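In praise of the plain grey bin

I have become a bit of a bore about bins. I mean the big rectangular kind that things get tipped into and picked out of, the sort you find at the end of a packing bench or under a shelf in any stockroom. I've spent a good part of my working life leaning over them, first at a parts counter in Stunotthorpe and now in a small shop of my own, and I think they are the best piece of storage ever made. I'd like to argue for them properly, because they're losing ground to drawers, dividers and clever little trays, and it's a shame!

My own favourite came from the parts counter when it cleared out. It's a Bralex, 600 mm along the long side, and I've had it for 17 years. In that time I've bought and given away 7 sets of those stacking drawers with the clear fronts. The runners go, or the fronts crack, or (most often) the thing I need is a finger's width too long for the drawer. The bin has never once been too small for a job it was sensible to give it.

What I love first is the open top. You get your whole arm in. You can come at a thing from the side, from above, from the far corner, and if the first grab is a bad one you let go and try again. A drawer makes you pull, peer, fish about and push it shut with your hip. People who design storage seem to think about how it looks when closed, and hardly at all about the reach, and yet the reach is the whole job. Watch anyone who is good at picking and you'll see that they barely look at the walls. They know where the walls are.

Then there's the colour. Grey gets a terrible press, and I've heard every joke going, but a grey bin is lovely to work out of. Brass shows up in it, black rubber shows up in it, a white label shows up from across the room. I once tried a bright red one from Vakinis and had a headache by lunch.

And they wear so well. I'm very fond of a scuffed bin – the pale chips low on the walls, the patches on the floor where it has gone light in one place and dark in another. A new bin looks like a catalogue. A worn one looks like it belongs to people with work to do, and the marks don't stop it holding a single thing.

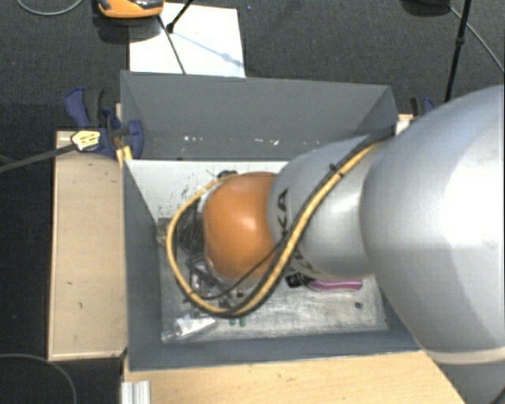

But what about the mess?

I do hear this one a lot, and it's a fair point. Tip everything into one bin and you have a heap, and a heap can be a misery. My answer is that the bin should hold one sort of thing, or one job's worth of things, and be emptied right out when the job's done. I do mine every February, whether they need it or not, and I always find a good handful of washers I'd written off.

The tidy-minded will tell you to put dividers in. Please don't! I had a go with a set from Carnegie and spent the week picking screws out of the gaps. Leave the floor clear, wipe it down now and then, and keep the sides low enough that your shoulder doesn't complain. If you have an old one out in the shed with paint tins in it, bring it indoors and give it a better life.

Written from the shop in Stunotthorpe, 2024-03-11

Contact | © 2024 All rights reserved | Back to top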